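Can a machine clear your desk yet?

The small jobs are turning out to be the big ones, and the people teaching robots to do them are having a wonderful time

3 December 2020

Pick up a packet of nuts. Go on, if there's one in the cupboard. You probably took it by a corner, or pinched the middle, and your fingers had decided how hard to squeeze before you'd given it a thought. If it slid a little, you tightened up. If the bag was nearly empty you found the part with something in it.

I have spent a good part of this year thinking about packets, because packets are where household robots come unstuck. A factory arm will put the same bolt in the same hole all night long and never complain. Give it a crinkly bag lying at an angle on a desk and you have asked it something much harder. The bag has no fixed shape. It's shiny, so the cameras get confused by the light. It weighs next to nothing, and it will happily skate away from a finger that arrives a touch too fast.

So can machines do our chores? My answer in June was a flat no. My answer now is "some of them, slowly, on a good day", and I find that thrilling.

Showing, then doing

The idea that changed my mind is a simple one. For years the usual way to teach a robot arm was to write out every movement, or to sit somebody at a set of controls and have them steer it through the job from across the room. Both work. Both are painfully slow, and steering an arm from a distance is a bit like buttering toast with oven gloves on.

The newer way is to leave the arm out of it altogether at first. You give a person a pair of grippers to hold, one for each hand, with jaws like the ones the robot will have, and you let them get on with tidying. Patterned black-and-white markers on the grippers give a camera something easy to follow, so the path of each hand can be worked out afterwards. Then a computer goes through the recordings and tries to learn what the hands were up to.

It feels odd for the first few minutes (I was dreadful) and then something clicks and you're away. You stop thinking about the tool. You start nudging a thing to the edge of the desk to get a jaw under it, or steadying it with the left while the right comes in, and all that low cunning goes into the recording for free.

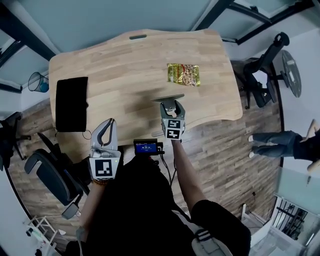

What the desk teaches

Dellance, a small firm that has put nearly all its effort into desks and kitchen worktops, keeps a running list of jobs in order of difficulty. I loved this list and asked for a copy. Moving a mug is near the top, among the easy ones. Putting a pen in a pot is harder than it sounds. Coiling a cable is so far down that there's a gap above it.

Cables are the villains of this story. A tablet is flat and stiff and stays where you leave it, but its lead goes wherever it fancies, and a robot that has learned to slide a tablet across a table may have no notion that the lead is coming too. People deal with this constantly. We lift the wire out of the way with a spare finger and don't remember doing it.

The firm's tidying program, which goes by the name of Abella, learned its first desk job from 2,302 recorded attempts by human hands. That sounds like a mountain. It's a fair bit less of one when you consider that each attempt is over in seconds, and that the people making them could chat while they worked. When the program was then run on a real pair of arms and given 147 goes at moving a snack packet from one side of a desk to the other, it dropped plenty of them. But what struck me was how it dropped them. It went for the sealed edge, as you would. When it missed, it backed off and came in lower. I have seen toddlers with less of a plan.

Speed is another matter. Watching the arms work is like watching someone play chess by post. A job that takes me a couple of seconds can take the machine long enough for you to make tea, and if somebody moves a chair and the light changes, it may need to stop and have another look at everything.

Fingers are a subject in themselves

Ask anyone in this line of work about fingers and clear your afternoon. Flat plates are good for thin things and for getting underneath. Curved ones wrap a little. Soft pads that give when they press will forgive a clumsy approach, but they can be hopeless with a coin. Pimidard, who make nothing but gripper parts, have 12 kinds of fingertip in their catalogue, and I tried as many as I was allowed to. My favourite was a springy one that felt like shaking hands with a frog. 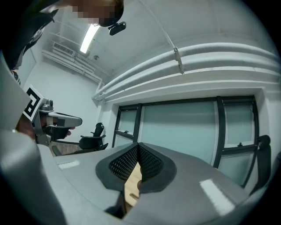

Two black finger pads lean together almost to a point, with a second hand-held gripper working beyond them.

The snag is that a skill learned with one sort of finger doesn't carry over neatly to another. Change the tips and the program may need a fresh round of practice. There's a lively argument going on over whether to settle on one good all-round pair for everything or let the robot swap its fingers as a cook swaps knives. I'm on the side of the cook.

Meanwhile, on the shop floor

Homes get the attention, but the first useful jobs will likely be in places of work, where the tables are all the same height and no one leaves a shoe on the stairs. Florkico, a packing business that has been trying 2 arms on a returns bench, uses them to sort small goods into trays. People still open the parcels. The arms take over once things are laid out flat, and anything floppy gets passed back.

It's a modest arrangement and I came away very cheered by it. The staff on the bench have worked out what the arms like and set things down accordingly, handles to the left, nothing stacked.

As for the house, I wouldn't sell the washing-up gloves. Laundry is years off. Beds, further still. A cleared desk, though, with the wrappers gone and the pens in the pot, I think I'll see that in my own home, and I already know which desk it's starting with.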